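Small cabinet for the kitchen table – door handle left or right?

yeomanfern
Posts: 185
I have a small oak-look cabinet from Trulwood that sits on the kitchen table. I want to keep bread in it and put the toaster next to it. My husband says the handle should go on the right. I say left. The holes aren't drilled yet.

dabney_k
Posts: 2,000
Right. Most people are right-handed.
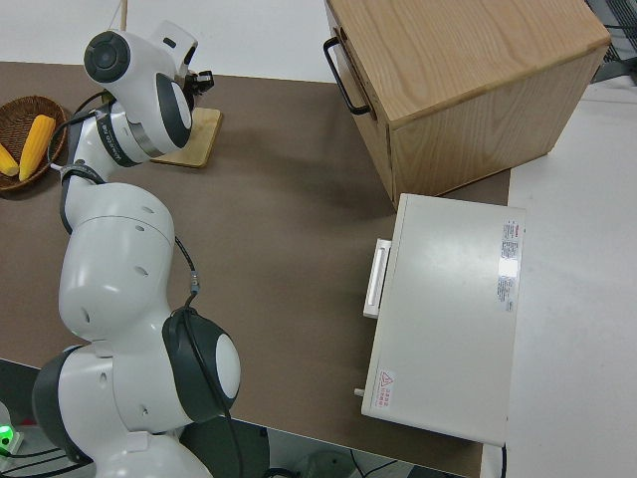 flernmont17
Posts: 898
Handles depend on which side you stand on, and which hand is free. Ours is a black bar on the left of the front and I wouldn't move it. The white appliance lies on the table right in front of the cabinet, so I shift that first and then pull with my left hand. The corn basket stays at the far side, out of the way. Pale oak grain shows pencil marks – use tape before you drill.

dabney_k
I'd find that annoying every single day. Put the appliance somewhere else.

flernmont17
There is no somewhere else. Small kitchen.

yeomanfern
Left it is, then. Is masking tape OK on the finish?

flernmont17
Yes, just pull it off the same day.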